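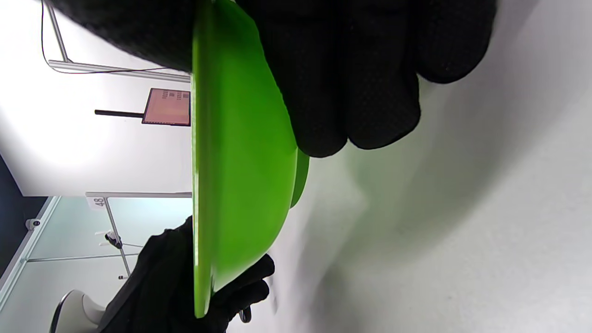
Section 4. Frying dumplings and turning them out

This section covers the Jarska skillet, the Wellik silicone spatula and the Wondel serving bowl. Read Section 2 (Seasoning the skillet) before first use.

4.1 Setting out

1. Clear a flat, dry table or worktop. It should be wide enough for the skillet and the bowl to stand side by side.
2. Place the skillet with its main handle towards you and the small loop handle on the far side.
3. Stand the bowl to the right of the skillet. Left-handed cooks may swap sides.
4. Check the inside of the bowl and wipe out any dust. Wipe the foot ring as well, where crumbs and water collect.

CAUTION: The bowl is plastic. Do not place it on a hob, in an oven or against a hot pan.

4.2 Frying

1. Heat the skillet over a medium flame and add a thin film of oil.
2. Lay the dumplings in with the pleats upwards. Leave a gap between them.
3. Fry until the undersides are golden.
4. Add 73 ml of water and put a lid on at once. The oil will spit.
5. When the water has gone, take off the lid and fry until the bases are crisp again.
6. Move the skillet to a heatproof mat.

Note: Frozen dumplings go in straight from the freezer. Allow extra time under the lid.

4.3 Using the spatula

1. Slide the flat head under one dumpling at a time, keeping it level with the pan.
2. If a dumpling sticks, wait a minute and try again. Do not pull it by the pleats.
3. Lift it over the rim and lower it into the bowl.

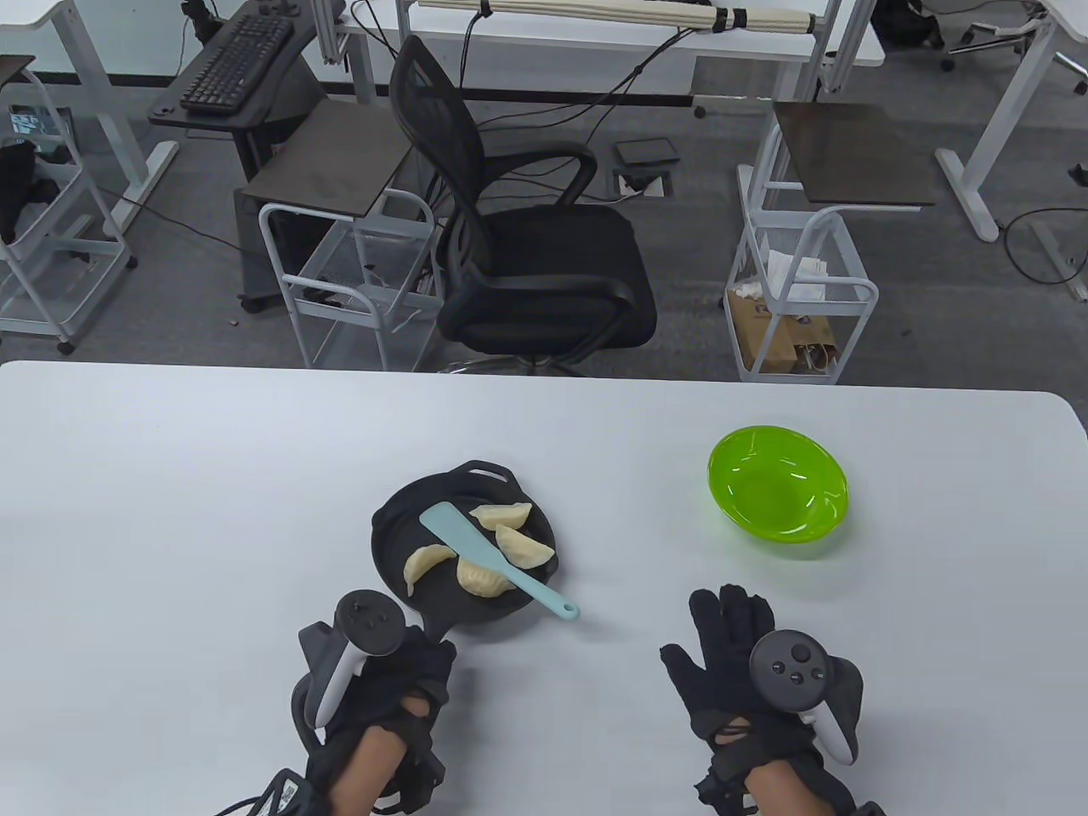 Fig. 4-2. Skillet with dumplings and spatula, bowl to the right.

CAUTION: Both handles of the skillet get hot. Use a dry oven cloth, and use two hands when the pan is full. The spatula is rated to 235 °C and should not be left in the pan over heat.

4.4 Cleaning

Wash the bowl and spatula in warm soapy water. Rinse the skillet while it is still warm, dry it fully and rub in a little oil. Never soak it.

Spare spatulas are sold under part number 466, and replacement bowls under 253. Orders go to Benedikt Prantl at Shehu Kitchen Supply.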